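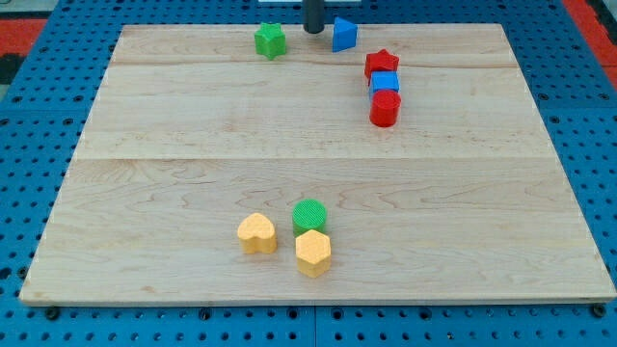

Joined maple planks with small plastic blocks on top.

How to oil a wooden board at home

January 23, 2018

I am living in Drirnside four winters now, and every winter the heating makes the air very dry. Wood does not like this. A board which was smooth in April becomes rough and pale, and small cracks can open at the ends. In this page I explain how I take care of my boards. The method is slow but it is not difficult.

What you need

Food grade mineral oil. I buy the bottle from Toft, but any shop that sells kitchen things should have it. Please do not take olive oil or sunflower oil, they become sticky after some months and the smell is bad.
Sandpaper, one sheet of 120 and one sheet of 220.
Old cotton cloths without color, for example from a T-shirt.
A little beeswax, if you want a finish that stays longer.

Cleaning

Wash the board with warm water and a small amount of dish soap. Wash both sides, also if only one side is dirty. When one side gets wet and the other stays dry, the wood can bend. Never leave a board in the sink and never put it in the dishwasher.

For smell of onion, rub the surface with half a lemon and coarse salt, wait a few minutes and rinse. Then stand the board on its edge and let it dry for one full day. I made once the mistake to oil after only 2 hours, and the surface was cloudy for weeks.

Sanding

Begin with the 120 paper and go always in the direction of the grain. Do not press hard. If the board is made from several planks, look at the seams and pass your finger over them. A small step can be sanded flat, but if the seam is open you must glue it first and wait until the next day.

Change to the 220 paper when the scratches from the knife are gone. After this, wipe the board with a damp cloth. The fibers will stand up a little and it feels rough again. Let it dry and sand one more time, very light.

Oiling

Pour a spoon of oil in the middle and spread it with the cloth. Do not forget the edges and especially the ends, where the wood drinks the most. Leave it overnight, then wipe away what is still on the surface. For a dry board I repeat this 3 times. For a board in good condition one time is enough.

If you use beeswax, melt one part wax in 4 parts oil over hot water, never directly on the flame. Rub it in when it is soft and polish after an hour.

How often

I oil mine each month in winter and less in summer. Put some drops of water on the board. If they go into the wood quickly, it needs oil.

Spread the used cloths flat to dry before you throw them away.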